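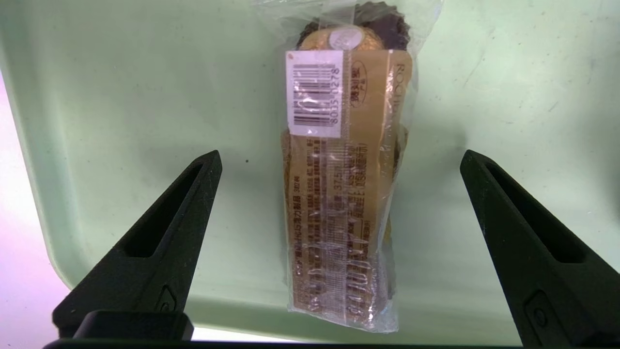 그림 3. 손목 카메라로 본 파지 직전의 입력 영상. 연녹색 트레이 위, 투명 비닐에 든 초콜릿 포장이 두 손가락 사이에 놓여 있다.

4.2 투명 외포장 물체에서의 파지점 추정

앞 절에서 다룬 종이 상자와 캔은 얌전한 물체였다. 윤곽이 곧 물체의 경계였고, 깊이 센서도 대체로 우리와 의견이 같았다. 이 절에서는 사정이 다른 부류, 곧 투명 비닐로 한 번 더 싸인 상품을 다룬다. 이 부류에서는 물체의 경계가 두 개다. 비닐의 바깥선과 그 안에 든 내용물의 바깥선이 따로 있고, 그리퍼가 어느 쪽을 믿느냐에 따라 결과가 크게 갈린다. 비닐 쪽을 믿은 정책은 빈 비닐을 매우 정확하게 집는다.

그림 3의 물체는 우리 실험에서 가장 많은 토론을 불러일으킨 품목이다. 금색 계열의 종이 슬리브는 색 대비가 충분해 분할이 쉬워 보이지만, 그 위를 덮은 비닐의 반사광이 인쇄면을 줄무늬로 가로지른다. 구겨진 비닐 윗부분은 영상 위쪽 끝까지 이어지므로, 비닐을 포함한 마스크의 무게중심은 내용물의 무게중심과 어긋난다. 비닐 아래쪽 끝의 밝은 반사 또한 경계 추정에 혼란을 준다. 촬영 환경을 고르던 당시 제2저자는 무광 트레이를 쓰면 반사 문제가 사라질 것이라고 주장하였다. 트레이의 반사는 줄었으나 비닐은 그 주장에 동의하지 않았다.

4.2.1 이중 경계 모델

제안하는 방법 Temo는 외포장 마스크와 내용물 마스크를 하나의 인코더에서 동시에 추정한다. 두 마스크의 출력 헤드는 분리되어 있으며, 내용물 마스크가 외포장 마스크 안에 포함되어야 한다는 제약을 손실 함수에 추가하였다. 당연한 제약처럼 보인다. 그러나 제약이 없는 초기 모델은 내용물이 포장 밖에 있다고 꾸준히, 그리고 높은 신뢰도로 예측하였다.

파지점 후보는 내용물 마스크의 장축에 수직인 방향으로 생성한다. 각 후보의 점수는 세 항으로 구성된다. 첫째 항은 두 손가락의 예상 접촉점이 내용물 경계에 얼마나 가까운지를 나타낸다. 둘째 항은 접촉선이 내용물 무게중심에서 벗어난 정도에 벌점을 준다. 셋째 항은 접촉점 주변의 반사 정도인데, 포화된 화소가 많을수록 그 위치의 경계 추정을 덜 신뢰하도록 하였다. 셋째 항의 가중치는 검증 집합에서 정하였다. 이론적 근거를 제시하고 싶었으나, 여러 차례의 시도 끝에 격자 탐색이 우리보다 낫다는 사실만 확인하였다.

손목 카메라 시점에는 그리퍼 손가락이 항상 함께 들어온다. 선행 방식인 Jumness는 이 영역을 고정 마스크로 제거한 뒤 영상을 입력하지만, 우리는 손가락을 그대로 남겨 두었다. 손가락 끝과 물체 사이의 상대 위치가 영상 안에 직접 나타나므로, 손과 눈의 보정 오차가 조금 있어도 정책이 이를 흡수할 수 있다. 두 손가락은 검은색이어서 밝은 트레이와의 구분도 쉽다. 한편 검은 플라스틱 용기에 든 품목에서는 이 장점이 그대로 단점이 되며, 이에 대해서는 4.4절에서 마지못해 다룬다.

4.2.2 데이터와 라벨링

학습에는 3,434장의 손목 카메라 영상을 사용하였다. 이 가운데 투명 외포장 품목의 영상은 별도로 층화하여 매 배치에 일정 비율로 포함되도록 하였다. 내용물 마스크는 사람이 직접 그렸고, 비닐 너머로 흐릿하게 보이는 부분은 두 명의 작업자가 독립적으로 표시한 뒤 합의하였다. 합의가 가장 어려웠던 것은 주름진 종이컵의 가장자리이다. 그림 3에서처럼 슬리브 옆으로 짙은 갈색의 물결 모양 테두리가 비쳐 보이는 경우, 이를 내용물 경계에 넣을지를 두고 작업자 사이의 의견이 갈렸다. 최종 지침은 “눌렀을 때 상품이 상할 수 있는 부분은 모두 내용물이다”로 정리되었다. 기하학적으로 우아한 정의는 아니지만 불일치는 눈에 띄게 줄었다.

인쇄 문자와 바코드는 입력에서 지우지 않았다. 예비 실험에서는 작은 글자가 빽빽한 면이 오히려 도움이 되었다. 글자가 있는 곳에는 대개 단단한 면이 있었고, 모델은 내용을 한 글자도 읽지 않은 채 그 규칙성만 이용하는 것으로 보인다. 성분표를 이렇게 열심히 들여다보는 소비자는 드물 것이다. 다만 인쇄가 비닐 자체에 되어 있는 품목에서는 같은 단서가 반대로 작용하므로, 해당 품목을 학습 집합에 추가하여 편향을 줄였다.

4.2.3 실험 절차

평가는 학습에 쓰지 않은 투명 외포장 품목을 대상으로 130회 수행하였다. 각 시행에서 물체 하나를 트레이 위에 놓고, 그리퍼를 미리 정한 접근 높이까지 내린 다음 파지점을 추정하였다. 들어 올린 물체를 이송 위치까지 떨어뜨리지 않고 옮기면 성공으로 기록하였다. 비닐만 집힌 채 내용물이 아래로 매달려 이송된 경우는 실패로 분류하였다. 물체가 목적지에 도착하기는 하였으므로 이 기준은 가혹하다고 볼 수도 있으나, 매달린 채 흔들리는 상품을 받아야 하는 다음 공정의 입장은 다르다.

비교 대상은 단일 마스크를 사용하는 Jumness와 깊이 기반의 Haddad 두 가지이다. 세 방법 모두 같은 그리퍼, 같은 접근 높이, 같은 파지력 상한을 사용하였다. 물체의 초기 자세는 난수로 생성한 배치표를 따랐다. 초기에는 실험자가 손으로 적당히 놓았는데, 어느 화요일의 기록을 검토한 결과 실험자의 ‘적당히’는 거의 언제나 트레이 중앙의 똑바른 자세를 뜻하였다. 해당 기록은 분석에서 제외하였다.

4.2.4 결과 및 논의

Temo는 130회 중 126회 성공하였다. 실패한 네 번 가운데 세 번은 비닐의 접힌 모서리를 내용물 경계로 오인한 경우였고, 나머지 한 번은 파지점은 적절하였으나 이송 중에 미끄러졌다. 마지막 실패는 인식의 문제가 아니라고 쓰고 싶지만, 파지력 상한을 정한 것도 저자들이므로 책임의 소재는 크게 달라지지 않는다.

Jumness의 실패는 42회였다. 대부분은 마스크의 무게중심이 비닐의 빈 윗부분 쪽으로 끌려가면서 발생하였다. Haddad는 깊이 값이 비어 있는 영역에서 후보를 생성하지 못하는 일이 잦아, 시행 자체가 성립한 경우만을 따로 분석하여 부록에 실었다. 두 방법 모두 불투명한 물체를 염두에 두고 설계되었으므로, 이 비교가 그들에게 호의적이지 않다는 점은 밝혀 둔다.

반사 항을 제거한 변형 모델에서는 손가락의 접촉 위치가 밝은 줄무늬를 따라 옮겨 가는 경향이 관찰되었다. 반면 포함 제약만 제거한 변형 모델은 단순한 직사각형 품목에서 본래 모델과 차이가 거의 없었고, 비닐이 한쪽으로 길게 남는 품목에서만 뚜렷하게 나빠졌다. 두 구성 요소가 서로 다른 종류의 오류를 담당한다는 해석이 가능하지만, 품목 수가 적어 이를 강하게 주장하지는 않는다. 심사 과정에서 강하게 주장해 달라는 요청을 받을 경우에는 품목을 더 구입할 예정이다.

한계도 있다. 본 실험은 트레이에 물체가 하나만 놓인 조건에 한정되며, 비닐끼리 겹치는 상황에서는 포함 제약이 성립하지 않을 수 있다. 또한 파지 후의 내용물 손상은 육안으로만 확인하였다. 포장을 열어 내부를 검사하는 절차를 제안한 공저자가 있었으나, 초콜릿 품목에 한해서만 유난히 적극적이었던 까닭에 채택하지 않았다.

감사의 글

라벨링 지침의 초안을 검토해 준 Snežana Stoyanova와 배치표 생성 코드를 제공한 Stojan Matić에게 감사한다. 트레이와 평가 품목은 Sutatik의 지원을 받았다. 남아 있는 오류는 모두 저자들의 것이다.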